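The Folding Table Gets a New Pair of Hands

At 6 a.m. the back room at Darnel smells of hot cotton and somebody's cardamom tea. The dryers are already turning over, and Shanti Kandpal is on her second cart of the morning, snapping the wrinkles out of a bar apron with one flick of the wrists that she has been perfecting for longer than she cares to say.

Darnel is a commercial laundry that takes in what the big linen plants don't want. Kitchen uniforms, yoga studio blankets, stage blacks from two small theaters, the soft stuff that comes in all sizes and never lies the same way twice. It employs 34 people, most of them on the floor, and until January every piece that came out of a dryer there was picked up, opened out and folded by a human being.

Most pieces still are. But at the far end of the room there is now a white tiled worktop with a robot arm over it, and the people who work beside it call it Prasa. The name came with the software. The arm itself was put together by Trakevcombe, a small engineering outfit that had spent years on parcel sorting before it took an interest in laundry, and by its own account had no idea what it was getting into.

"Boxes are polite," says Emiliano Bañuelos, who leads the project for Trakevcombe and has more or less moved into the laundry's break room. "You look at a box and you know where the other side of it is. You look at a sweatshirt and you know nothing. Where is the sleeve? Is that a hem or a crease? We had a demo that worked beautifully with one towel. Then Shanti handed us a wrap skirt."

I spent most of a day watching Prasa sort and spread dark garments, the hardest category of all, and I can report that it is riveting. I hadn't expected that. The gripper comes down over the tiles, thinks about it, shifts over a little and thinks some more. You find yourself leaning in. You find yourself rooting for it! 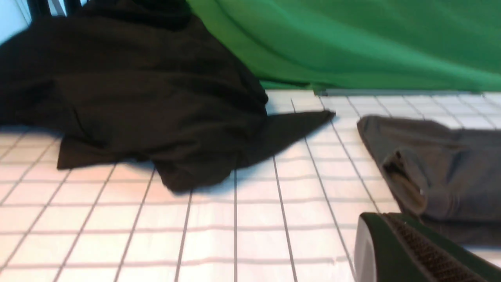
Black and gray pieces on the tiled worktop, with the gripper coming in low beside the gray bundle.

Dark cloth is hard for the same reason a black cat is hard to photograph. The folds swallow the light, and a corner can look exactly like the middle. What Prasa wants above all is an edge it can trust. A corner lying out flat is a gift. A heap with everything tucked under is a long morning.

This is where the floor staff come in, and where the story gets more interesting than the one I thought I was going to write. In the first weeks the engineers tried to teach the arm from what they knew about geometry. Progress was slow. Then Babita Pant, who runs the early shift, suggested they stop guessing and spend a week on the folding line. So they did – three engineers in hairnets, by all accounts terrible at it.

"They wanted to know the rule," Pant tells me. "Which corner first? I said, there's no rule, you feel for the heavy part and let it drop. Emiliano wrote that down like I'd said something from the Bible."

He did write it down. He showed me the notebook. Let the heavy part drop is now, in a much more complicated form, one of the things Prasa does: it lifts a garment a short way, lets gravity open it, and looks again. Kandpal taught it to go after seams. A seam is stiffer than the cloth around it, she explained, and your fingers can follow one home with your eyes shut. The arm has no feeling of that sort to speak of, but it can be shown what a seam looks like under tension, and she has spent many afternoons guiding it through the motion with a pair of hand controls.

That work has a title now. Kandpal and Pant are two of the laundry's first handling trainers, a job that didn't exist last year and pays a higher rate than folding. The hours are split, half the day on the line and half at the controls. Kandpal says her shoulders have noticed. Folding is repetitive work with the arms held forward, and a full shift of it used to send her home to a heating pad.

The arm is slow. I should be plain about that. A good folder at Darnel gets through 60 aprons while Prasa is still making up its mind about a handful of shirts, and no one in the building pretends otherwise. Its value, for now, is in the dull stretch before folding, when mixed loads have to be pulled apart and laid out by kind. It does that at its own pace through the lunch break and on into the evening, and the carts it leaves behind are ready for people to work from.

Watching the arm close in on a big soft piece late in the afternoon, I understood why Bañuelos can't stay out of the room. There's no trick to see and no flourish. Two dark fingers, a lot of cloth, and a decision to be made about where to pinch. 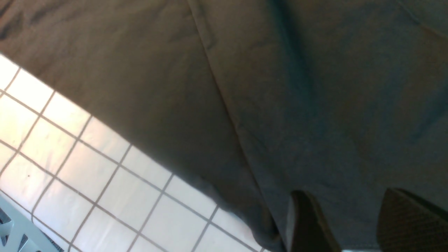 Booker Ostrowski would like everyone to slow down a little. A trainer's rate is fine for the people who get to be trainers, he told me, but there are only so many hours of teaching to go around, and he wants to see in writing what happens to the rest of the line once the thing has learned what it came to learn. He likes the arm well enough. He just doesn't think liking it is a plan.

It's a fair point, and management at Darnel has gone part of the way to meeting it. There is a signed agreement that no folding position will be cut during the trial, and that any new role connected to the arm will be offered on the floor first. The trial has no fixed end yet. Pant, who helped draft the agreement, thinks the next version should cover scheduling too. Evening sorting by machine means fuller carts at dawn, and fuller carts at dawn mean the early shift starts at a run.

Pushpa Bisht has her own measure of progress. She handles the theater account, and for her the whole matter comes down to Thakur, the dance company whose practice wear arrives every week in one enormous knot of straps, leggings and wraparound tops. Untangling it takes her and a partner most of a morning. Prasa has been let loose on it 2 times. The first time it picked up the entire knot and held it in the air.

"Like a fisherman!" Bisht says, delighted. "So proud."

On the second attempt it worked one top free, laid it on the tiles and went back for another. The room stopped to watch, she says, and when the sleeve came loose there was actual cheering, engineers included. Then the arm got hold of a strap with three other things attached, and Bisht went over and finished the job by hand.

Thakur's next bag is due in the morning. She has already told Bañuelos he can have the leggings.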